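机械手开放日，我去凑了个热闹

上个月Mestar实验室办开放日，我本来只打算待半小时，结果在里面泡了一下午，中饭都是出来以后才补的！先把看到的写一写，趁还记得。

Mestar这两年一直在做多指机械手，合作方是做关节件的Coşkun。以前他们只在网上放些剪好的短片，动作顺得不得了，我看了总有点将信将疑。十一月这次是头一回把门打开让外人进去看，报名的有271个人，分批放行，每批在里面待的时间不长。我排在下午那一拨，门口发了一张小卡片，上面写着桌号和讲解人的名字，我这组跟的是Nesrin Yüksel。

Nesrin说话很快，也很爱笑。她一上来就讲，今天不演“大节目”，就是把平时上班干的活儿照常干给大家看：伸手、抓、放，再来一遍。有位家长小声问，能不能让它倒杯咖啡，她说倒是试过一回，那天的地毯后来换了（大家都笑了）。

我最感兴趣的是手腕上的那个小摄像头。人站在旁边看，和从手自己的角度看，完全是两码事，歪歪斜斜的，什么都凑得特别近。我跟他们要了几张手腕视角的画面，他们很爽快地给了。

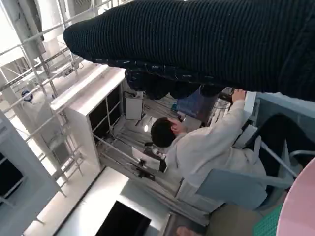
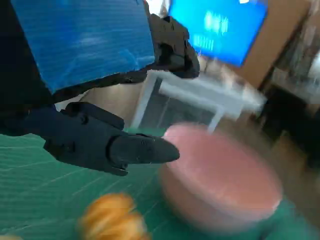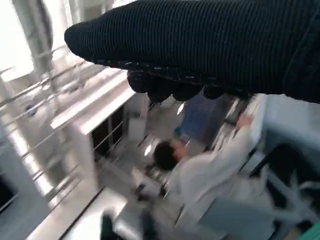
手腕视角，Mestar开放日

负责控制程序的Tarık Ertürk后来也过来聊了一会儿。他说大家总盯着抓得牢不牢，他自己最头疼的却是“到跟前那一下”：手指离东西只剩一点点距离的时候，该快还是该慢，手腕要不要再转一点。他们为这一小段动作单独录了1026条数据，录到后来，他说自己在家拿遥控器都会先停一停。我回来以后特意观察了一下自己拿杯子，还真没法讲清楚是怎么拿的，你也可以试试！

提问环节比我想的热闹。有个中学生问，五个手指是不是一定比两个好用。Tarık想了想，说看活儿，搬箱子的话两个指头的夹子又便宜又省心，坏了换起来也快；要是想让它用人用的东西，比如剪刀、喷壶、拉链，手指多一点就方便得多。那孩子追问拉链到底能不能拉上，他老老实实地说，十次里成不了几次，还在练。我挺喜欢这个回答的。

还有人问到价钱。Fouad Samir是Coşkun那边派来的，他没有报数，只说关节磨损是眼下最烧钱的地方，他们今年已经改了4版，下一版打算把走线也重新排一遍。说到走线他一下子来了精神，拉着我旁边一位大叔讲了好半天，那位大叔正好以前修过纺织机，两个人越聊越投机，我们这组都走到下一站了，他俩还站在原地比划。

要说不足也有。场地不大，后排的人基本只能看到前面人的后脑勺，我个子不高，好几次是踮着脚看的。讲解也没有扩音，一有人说话就听不清。Nesrin说意见都记下了，下次考虑在外面走廊放块屏幕，把手腕摄像头的画面实时投出去。要是真能这样，我肯定还去！

下一次开放日他们想放在开春以后，名额暂定67个，比这回少很多，为的是让每个人都能站近一点。届时做软件的Vendalum也会来摆一张桌子，听说可以让观众自己上手遥控，不过小朋友得有大人陪着。报名还是走Mestar的网页，没抢到的可以先登记候补，我这次就是候补进去的，前一天晚上才收到通知。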